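共同工房で腕を組む クレヴハムの小さなロボット製作

最終更新：5月

クレヴハムの共同工房「カドン」で、二人の会員がロボットアームの製作を続けている。設計と制御を受け持つのはスタヴロス・アレクシウさん、手先まわりと配線はシリン・ハッサンプールさんの担当だ。計画の名前はクルヴィナールという。二人とも本業は別にあり、作業は夕方の7時過ぎから始まることが多い。工房の閉まる前の一時間に話を聞いた。

きっかけは、アレクシウさんが自宅の台所で作っていた小型のアームだった。ホビー用のサーボを使い、鉛筆を持ち上げて隣の皿に移すだけのものだったという。

「半年ほどで飽きました。鉛筆より重いものを持たせると肩の関節が負けるんです。減速機を替えて、次に電源を替えて、そのうち台所に置けない大きさになりました。家族から移動を求められて、カドンに入会しました」

カドンは元は家具の修理場で、木工の機械が今も半分ほどを占める。会費は月ごとに払い、電子工作の棚と作業台は早い者順で使う。アレクシウさんは入会した週に、隣の台ではんだ付けをしていたハッサンプールさんと知り合った。当時、彼女は織機の糸の張りを測る装置を作っていた。

「手が空いていたわけではないです」とハッサンプールさんは言う。「ただ、彼の配線を見て、このまま動かすのはやめたほうがいいと言いました。動力線と信号線が同じ束に入っていたので。それで直すのを手伝って、そのまま続いています」

アームの本体は中古で買った。売り主はリマンタス・ルーセさんという、廃業する加工所の設備を片づけていた人で、制御盤はなく、腕だけの状態だった。値段は2,655ユーロ。二人で折半し、運搬はルーセさんの車に頼った。

「安いのか高いのか、今でもわかりません」とアレクシウさん。「関節は全部回りました。ただ、モーターのエンコーダーの仕様書がない。信号を一本ずつ調べて、どれが何かを表にしました。そこに冬の大半を使いました。動かしている時間より、表を書いている時間のほうが長かったです」

制御の基板は市販のものを使い、ソフトウェアは自分で書いている。最初の版は関節を一つずつ動かすだけで、手先の位置を指定する計算は後から加えた。計算そのものより、原点合わせに苦労したという。電源を入れるたびに腕の基準の位置がわずかにずれ、前日に教えた動きが翌日には合わない。原因は肩の近くのねじの緩みで、見つけたのは工房の古い会員であるルトガー・ゲルツさんだった。

「私はソフトウェアを疑って二週間ログを読んでいました。ルトガーは腕を手で揺すって、五分で見つけました」

手の部分には別の経緯がある。はじめは二本の指で挟む単純なものを付けていたが、ハッサンプールさんが五本指の手を使いたいと言い出した。部品はザハロプロスという部品商から取り寄せ、足りない部分は工房の3Dプリンターで出した。指を引くワイヤーの長さを決めるまでに20回ほど組み直したそうだ。

「一本だけ先に曲がるんです。薬指が特にひどくて。ワイヤーを1ミリ詰めると、今度は戻らなくなる。ばねを替えて、通り道の角を削って、それでやっとそろいました。寸法は全部ノートに書いてあります。図面は後で描くつもりで、まだ描いていません」

手首に付けるカメラも彼女の持ち場で、いちばん面倒なのはケーブルの取り回しだという。手首を大きく回すと引っ張られ、コネクターが抜ける。余長を取りすぎれば机の角に引っかかる。今の長さに決めるまでに、ケーブルを4本だめにした。

安全については、工房の規則に加えて二人で決まりを作った。腕に触れる試験では速度の上限を下げ、もう一人が停止ボタンのそばにつく。新しいプログラムを走らせる日は、腕の届く範囲に人を入れない。規則を文章にしたのは、工房の運営をしているミハリス・ステファヌさんに求められたからだ。

「面倒だと思いました」とアレクシウさんは言う。「でも、書いてみると抜けている点がありました。停電から復帰したときに腕がどうなるか、決めていなかったんです。今は、復帰しても勝手に動かないようにしてあります」
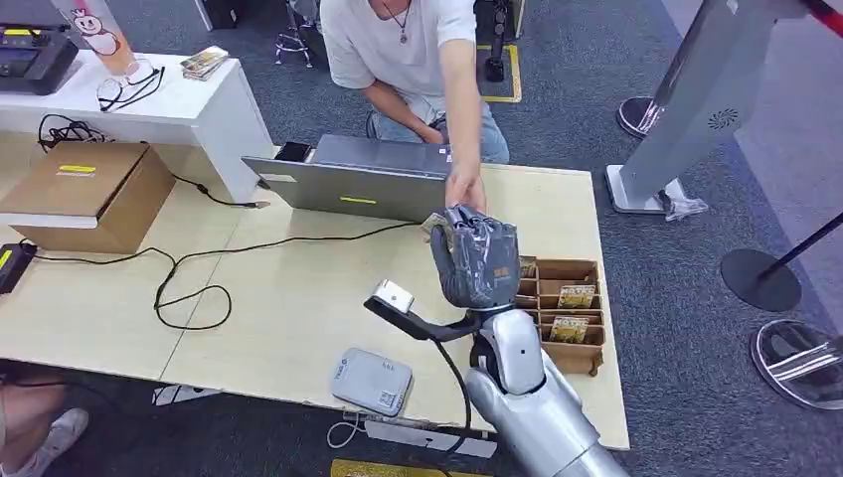 ハッサンプールさんが今取り組んでいるのは、人が手に触れたときの力の扱いだ。物をつかむ動きよりも難しいと彼女は見ている。押されたときに腕が固いままでは危なく、柔らかすぎれば物を持っていられない。試験のやり方は素朴で、机越しに腕を伸ばし、ロボットの手の上に自分の手を置いて押す。その間の関節の電流を記録し、後で見比べる。手には濃い灰色の布の手袋をかぶせてあり、しわが寄るのが悩みだという。「しわの寄り方で滑り方が変わるので、同じ条件の試験になりません。もっと薄い生地も買ってあるんですが、指の付け根をどう縫うかが決まらなくて」

記録は今の時点で357件になった。うまくいったものだけを残すことはせず、途中で止めた試験もそのまま保存している。アレクシウさんはこれを使い、どの関節から先に力を抜くかを決める表を作っている。学習させる方法も考えたが、まずは自分たちで読める形にしたいという。

「表なら、おかしな動きをしたときにどの行が悪いか探せます。今の私たちにはそのほうが合っています。先のことはまだ決めていません」

費用の話も聞いた。腕の代金のあとは、毎月の小遣いの範囲で買い足している。いちばん高くついた買い足しは電源で、一度、容量の小さいものを選んで買い直した。安くついたのは手首のブラケットで、材料は工房の端材箱から出したものだそうだ。

次の目標は、手渡しである。人が差し出した小さな物を受け取り、別の人に渡す。受け取るほうは何度かできたが、放すタイミングが合わない。早すぎると落ち、遅いと引っ張り合いになる。ハッサンプールさんは指先に圧力のセンサーを足したいと考えており、アレクシウさんは手首の電流だけで足りると言う。この点では意見が分かれたままだ。

「センサーを増やすと線が増えます」とアレクシウさん。

「線は私が引くので」とハッサンプールさんは答えた。

二人は夏までに指先の試作を一本だけ作り、両方のやり方で測ってみることにしている。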